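Two hands are harder than one: an afternoon with Qusai Twal

Published March 23, 2022

When I ring the bell at the Drodton workshop, Qusai Twal comes down the stairs with a biscuit in one hand and a small screwdriver in the other, and apologises for the biscuit. He has spent most of the winter comparing hands. Robot hands, that is – the kind with jointed fingers, which he has been fitting to a pair of arms, taking off again, and arguing with in between. He makes tea before we start, and then forgets to drink it.

"People think I must be choosing the cleverest hand," he says, settling into his chair. "I'm choosing the one I can live with. It's a bit like shoes, really. You can read all you like about shoes, but you have to walk to the station in them."

There were three on his list to begin with. The Gerness is a plain two-finger gripper, strong and simple, and he speaks of it very fondly. The Murín has proper fingers and a padded palm. The Stiltau has fingers too, lighter ones, and he had high hopes for it until the cold weather, when the thumb began to stick in the mornings.

"I do want to be fair to the Stiltau," he says. "When it was warmed up it was lovely, the quickest of the lot. But I'd come in at eight and it would sit there sulking, and I'd find myself holding it in both hands like a cup of cocoa."

Each hand was given the same 35 household jobs, and each job was tried six times. He wrote the results in a school exercise book, which he lets me leaf through. The notes get longer as they go on. Next to "sponge", under the Gerness, he has written "perfect, dull". Next to "hairbrush" there is only a row of crosses.

I ask which jobs taught him the most, expecting something grand, and he laughs.

"Anything squashy! A block of wood forgives you everything. A tube or a bag of rice changes shape while you've got hold of it, so the grip you planned isn't the grip you have a second later. And when you're holding it with two hands, each one is pulling the thing about and upsetting the other. I had been tuning left and right separately for weeks, very pleased with myself, and then I put them together and it was like two people folding a sheet who have never met."

His answer was to let one hand be the holder and the other the helper. The holder keeps a steady grip and the helper gives way when it feels a push. It sounds obvious now, he admits, but it took him 285 trials to trust it, and he still changes the numbers most Fridays.

The cables have been the other long story. He has tried clips, sleeves and tape, and has gone back to leaving a generous loop at the wrist. "If it's too tight, the wrist can't turn and you blame the motor. I blamed a perfectly innocent motor for six days."

So has he decided? Nearly, he says. The Gerness will stay for lifting and carrying, and he hopes to have fingers on both arms full time by May. He is less sure about the cameras. A view from the head shows him both hands at once, which he likes very much, but the fingers get in the way of whatever they are holding, and he would dearly love a second view from the side.

"My sister asks me when it will do her washing-up," he says, picking up the cold tea at last and looking into it. "I tell her to come and see it in the bathroom first. Bathrooms are marvellous for this, you know – everything in there is small, or slippery, or has a lid on it.

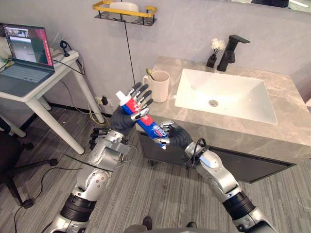

"And the lids are next. I've got a whole drawer of them upstairs, screw ones and flip ones, and I want to go through the lot with both hands before I so much as look at a plate. She'll have to carry on with the washing-up herself for a bit, I'm afraid."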